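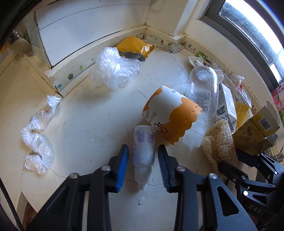
Counter Clearing and Small-Item Sorting: Frequently Asked Questions

Search this help section Enter keyword Go

These answers apply to the Jurko kitchen sorting method as taught in the Jatville evening course. Questions are grouped in the order students usually raise them. Annick Perron maintains the page and revises it each February.

What counts as a small item?

Anything that can be closed in one hand and has no fixed place of its own. Dropper bottles, paper baking cups, sample cartons, spare caps and loose lids all qualify. A full-size bottle does not, even when it has been lying among the small items for months. Sort it with the bottles.

Where do I start on a crowded counter?

Start with liquids. Any bottle lying on its side is picked up first and stood upright, cap checked, before a single carton is moved. A leaking bottle under a stack of paper packaging will spoil the packaging, and you will not see it until the stack is lifted.

How do I check a dropper bottle?

1. Pick it up by the body. Do not squeeze. Soft plastic bottles discharge with very little pressure.
2. Stand it upright on a folded paper towel.
3. Tighten the cap.
4. Leave it for 2 minutes, then lay it on its side on a dry part of the towel.
5. Look for a spot under the tip. If there is one, bag the bottle or discard it.

A drop on the counter near the tip is treated as product from the bottle until you know otherwise. Blot it, do not wipe it across the surface. Food coloring and concentrated flavoring both travel a long way on a cloth.

The printing on the bottle has faded. Can I keep it?

Only if you can still read what it is. If the name is legible but the date is not, write the name and the current month on tape and use it first. If neither can be read, it goes out. Do not identify contents by smell. Medicine droppers and food droppers look alike, and the two categories are stored in separate rooms under this method. Unwanted medicine goes to a pharmacy take-back point where one is available, and should not be emptied into the sink.

Are paper baking cups worth keeping once they are out of the sleeve?

Yes, if they are clean, dry and still hold their shape. Nest them open side down in a rigid container. A cup with a flattened rim can go on the outside of the stack, where the others will push it back into shape over a week or so. A cup with grease or color on the paper is discarded. Printed cups and plain cups can be nested together if the base diameter matches; mixed diameters jam.

Should cartons be opened and flattened?

Open cartons first, flatten second. Check inside for leaflets, blister strips and measuring caps. An open carton standing in a row of closed ones is usually empty, but it gets checked like the rest. Keep any carton that carries the only copy of the instructions or the expiration date.

How wide should the working area be?

Clear enough surface to lay out one category at a time. On a patterned or marbled counter, put down a plain sheet or tray. Clear drops and translucent caps are hard to see against veining, and seams in the countertop collect both.

What about the items that live against the wall?

Cutting boards, racks, pot lids and storage containers are handled in a second pass. They are large, they are easy to find, and they can wait. The one exception is anything standing next to the burners. Plastic packaging and bags are moved away from the stove before sorting begins.

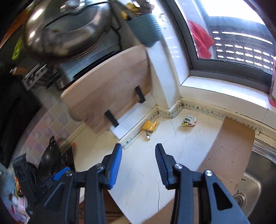
Corner counter by the stove: cutting board on stand brackets, wok and rack on the left.

Is it acceptable to store a cutting board upright?

It is preferred. A wooden board dries on both faces when it stands on edge with a gap underneath. Brackets or feet are better than direct contact with the counter. Points to check:

— The board should lean at a shallow angle and not slide when the counter is bumped.
— The lower edge should be dry within a few hours of washing. If it stays dark, the gap is too small.
— Keep it out of the splash zone of the burners. Grease gets into the grain and holds dust.
— Turn the board end for end once a week. Sunday is the default in the course checklist.

Can a wok be kept with the dishes?

While it dries, yes. For permanent storage, no. Carbon steel and cast iron should be dried with heat or a towel, oiled lightly and put away. Nonstick woks need only be dry, but the coating should not rest against metal utensils. If the wok has to stay on the counter, turn the handle toward the wall.

Do lids go with their pots?

Lids stay on pots that are used daily. All others are stored on edge in a separate rack. A domed lid takes up more height than most people allow for, so measure from the rim of the pot to the top of the knob before assigning a shelf.

Which containers do you recommend?

The course uses two: the Stumulberg ribbed bin for bulk items and the Gagnon shallow tray for small ones. Neither is required. A substitute should have straight sides, a flat base and a height lower than the tallest item stored in it. Deep round tubs are unsuitable for small items. Things sink.

Small objects keep turning up along the base of the backsplash. Is that a sorting problem?

It is a cleaning problem with a sorting cause. Caps, crumbs and bits of packaging roll or get pushed to the tile line while larger items are being moved. Pull everything forward one hand's width and run a dry brush along the joint before wiping. Wet cleaning first will set flour and sugar into the grout.

How long does a full counter take?

It depends on the number of categories far more than on the number of items. The item sheet supplied with the course has 92 lines. A household that uses more than one sheet should split the job over two sessions — liquids and cartons in the first, wall items in the second.

Can I use the item sheet in my own class?

Yes, unchanged and with the Jurko name left on it. Send a note through the Jatville office so that you receive the revised sheet when it is issued.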